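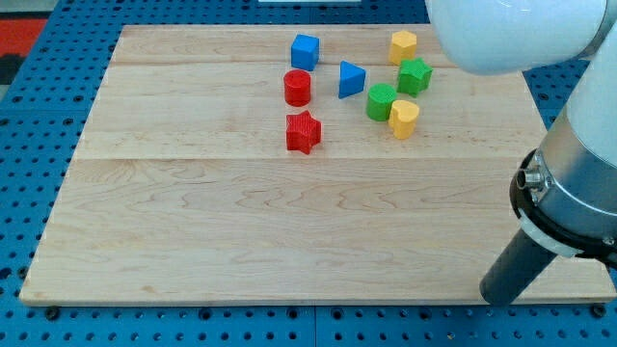 Darnley Maple Board, large – a long-term review

I wanted a big slab of maple for years and kept talking myself out of it. The price always looked silly next to a sheet of plywood. Then in November I gave in and ordered the large board from Darnley, and I have been slightly obsessed with it ever since!

First, the wood. Mine has the kind of wavy grain you usually have to dig through a lumber pile to find, pale tan and cream with darker brown swirls running through part of it. Every board will be different, of course, and a friend's from the same shop is much plainer. It's made up of planks, and you have to look for the seams. I ran a fingernail over all of them the day it arrived and could barely feel a thing.

I use it as a loose top on my work table, for sorting, gluing, painting and anything else where I want a smooth surface under small parts. Perforated tables are great for clamping and terrible for anything tiny, so a solid board on top changes everything (I have lost so many screws down those holes). Printed pieces look lovely on it too. Bright reds, blues, yellows and greens really pop against maple, and little shapes like stars and cylinders are easy to spot and pick up.

It's heavy. I carry it by myself, but I plan the route before I lift. The weight is also what I like best, as it stays put on a smooth tabletop with no clamps and no rubber feet. If your table is slick, a strip of shelf liner underneath should do it.

Finish: it came with a light coat of oil, and I have added Tsikata board wax twice. The second coat was probably more than it needed – it felt tacky until I buffed it again the next morning. Go thin. Glue drips pop off with a plastic scraper once they've dried, and a pencil mark comes out with an ordinary eraser.

I paid $345, plus $16 for the wax. The smaller Muvari board is $70, and I owned one before this. It's a decent board and I'd still suggest it for a desk, but mine cupped a little over one winter. The Darnley has stayed flat so far, checked with a straightedge in both directions.

Two gripes. The edges come quite sharp, so I spent an evening easing them with fine sandpaper. And delivery took 11 days, with no tracking for most of them.

Would I buy it again? Yes, in a heartbeat, and I'm already eyeing a second one for the other bench.

Gavin Strachan, June 2021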